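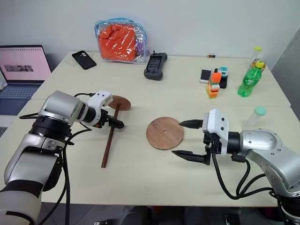 Hi, I'm Bogdan Ghiță and I look after trials at Distus. We've got a two-arm kit called Belisano nearly ready to sell, and I'm after people to come and try it before it goes out!

You'd spend a morning or afternoon with me in February, getting the arms to do fiddly jobs like fitting a wooden rod into a disk with a hole in it, then telling me what annoyed you (please be blunt, I can take it). No robot experience needed, but you should be over 18 and happy using a laptop.

We pay £145 a session, plus lunch. Teachers and small workshop owners especially welcome.

Drop me a few lines about yourself through the contact form, quoting ref 2441, and I'll ring you back.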